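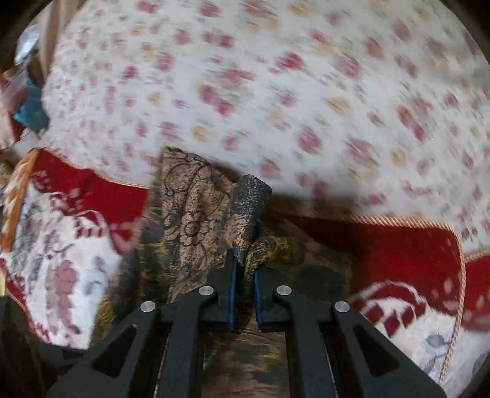

**Pretero Brick Set 2401 – Harbor Crane and Barge**

The Harbor Crane is the largest building set in the Pretero line from Pliltus. It makes a working crane on a rail base, a flat barge and a small dock office. All bricks fit the older Pretero sets and most other standard bricks.

The crane arm turns all the way around and the hook goes up and down with a hand crank on the side. The barge does not float. It rolls on hidden wheels, so it runs best on a hard floor or a low-pile rug.

**In the box**

- Bricks and parts in 18 numbered bags
- 5 figures: crane operator, barge captain, two dock hands, a diver
- Cord and hook, already tied
- Brick separator
- Printed building guide

The stickers from the first run are gone. Signs and windows are now printed on the bricks, so nothing peels.

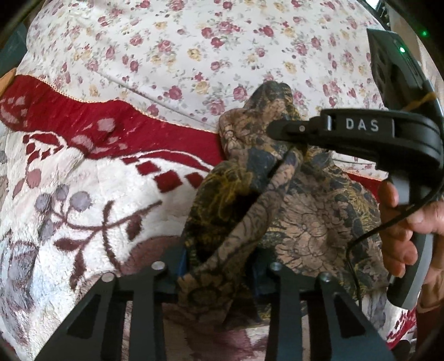
**Building it**

Start with the rail base. Bags are opened in order, and each one finishes a section before the next begins, so it is easy to stop for the night and pick it up again later. The crane tower is the slow part. Check the gear in the turntable before closing the top plate – if it is in upside down the arm will click and stick, and you will have to take off two layers to reach it.

Younger builders can do the dock office and the barge by themselves while someone else works on the crane.

**Small parts warning**

Not for children under 3. The set has small parts that are a choking hazard for young children. Keep loose bricks away from pets as well.

**Goes with**

The Idier storage tray holds about 100 loose bricks per section and has a lid that snaps shut. The Castaño base plate, in gray or dark blue, is wide enough for the crane and barge side by side. Both are sold separately.

**Missing or broken parts**

Look for the part number next to the picture in the back of the guide and send it to us with your order number. We mail single parts free of charge within the US. Figures are replaced whole – we do not stock separate heads, arms or hats.

**Returns**

Unopened sets can be sent back for a full refund. If any of the numbered bags has been opened, we can replace parts but cannot take the set back.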